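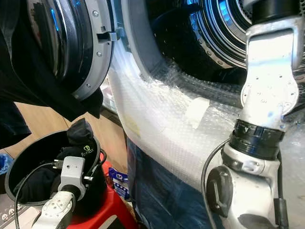

## Laundry team, report to McIver

Fahad – you asked where the money went. Most of it is an arm beside a washing machine with bubble wrap on its front. Black clothes remain the hard part, and the students own little else.

Iona Mowat's wrist view is running. It gives us a very close look at dark fuzz and pale specks.

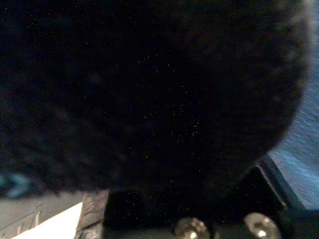

Wael wants to retrain on that view before we buy anything. We have 300 recorded attempts and would like 50 more, plus 4 spare finger pads. The Nenusville entry is still planned for September.

Ewan Moffat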